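Busten library to open late through the winter

8 October 2021

Busten's town library will stay open until eight in the evening on two nights a week from the end of this month, after a trial in August drew more visitors than the council had planned for.

The later hours were first asked for by a group of residents who work shifts at the Deka bakery and said they could never get to the building before it shut. A petition left on the front desk gathered 200 names. The council agreed to a four-week trial, paid for out of money set aside for repairs to the car park.

Thierry Chevalier, the branch manager, said the evening visitors were mostly people he had not met before. "We issued 60 new cards in the four weeks," he said. "Some people wanted a quiet table and the heating on. Others took home as many books as we would let them have."

The limit on loans has now gone up as well. Adult members may borrow up to 20 items at a time, and this includes talking books and sheet music. Fines for late children's books were dropped last year and will not come back.

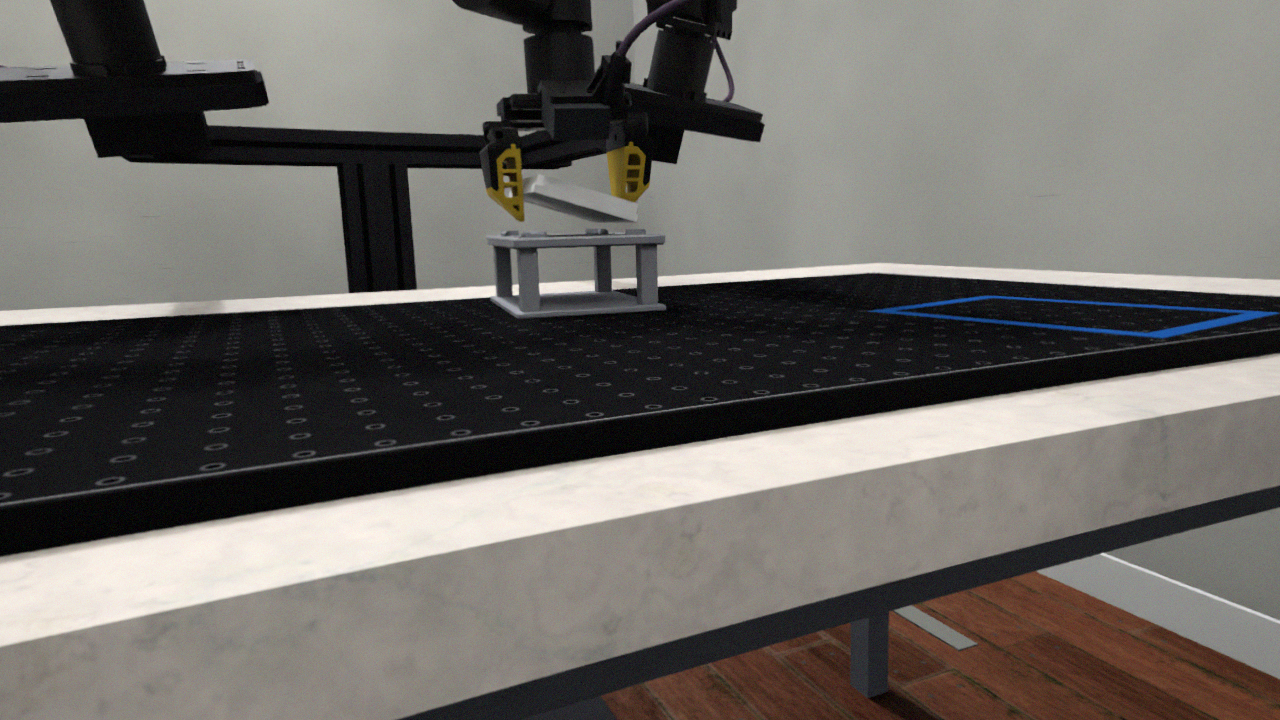

Busten and Biklow Courier, Issue 3293, page 5

Staff from the Biklow branch will cover part of the evening rota. Biklow itself keeps its present hours, though its Saturday story time moves to the upstairs room while the ground floor is painted. The lift is working again and pushchairs can be left on the landing.

Parking behind the Busten library is free after six. The number 4 bus stops on Tetteh Street, two minutes' walk from the side entrance, and the last one towards Biklow leaves at twenty past eight. The front doors will be locked at seven on late nights, so anyone arriving after that should use the side entrance and ring the bell.

The local history room is not part of the new arrangement — it will go on closing at five, and readers who want to see maps or parish papers should book a seat the day before. Bookings can be made at the desk or by telephone.

The council will look at the hours again in the spring.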